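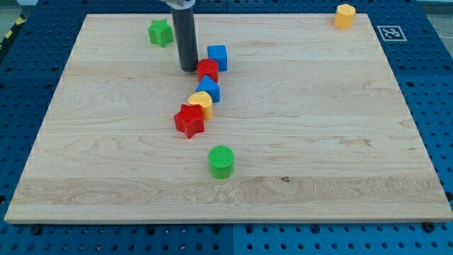

The fault on cell two at the Nelter laboratory was recorded in September, during a run of pushing trials, and the arm was withdrawn from use the same afternoon. Emerson Vieira, who supervises the cell, agreed to discuss the matter for this bulletin once the internal review had closed.

According to Mr. Vieira, the trials were routine. The arm moves plastic shapes across a wooden board with a single straight finger, and the control program limits how far down the finger may travel. "The lower limit is the most important number we have in that program," he said. "The finger should pass over the wood and never press on it."

On trial 142 the finger came down onto the board and stayed there. The force reading rose to 55 newtons, well above the level at which the arm is meant to stop by itself. It did not stop. An operator pressed the emergency button, and the arm held its position until it was released by hand.

Nobody was hurt. Mr. Vieira was careful to say that this did not settle the matter. "The operator was outside the marked area, as the rules require," he said. "But we had come to depend on the automatic stop, and on that day we did not have one."

The review found two separate causes. The first was a worn collar clamp, which had allowed the finger to slip in its mount between trials. A technician had reset the finger and measured it again, but the new length was entered in the wrong field, and the program went on using the old one. The second cause was more serious. During an update to the Dirnora controller software, the force threshold had been returned to its factory setting, and the start-up check did not compare it with the approved value.

Asked whether the first fault should have been noticed sooner, Mr. Vieira said that it should. The log showed small changes in finger height over the previous 52 trials. "We were looking at the shapes and where they ended up," he said. "The height was in the record, and no one had been asked to read it."

The clamp has been replaced with a new part from Plutberg, and its screws are now marked with paint so that any movement can be seen. The start-up check reads the force threshold and will not release the brakes if the value is wrong. The length of the finger is measured by one person and entered by another - a step that adds several minutes to each tool change.

The cell returned to service after an inspection by Chávez, the laboratory's outside safety contractor. It has since completed 3,000 trials without a further contact fault. Mr. Vieira said that the same start-up check would be installed on cell four next, and that the old clamp had been kept in his office for training new operators.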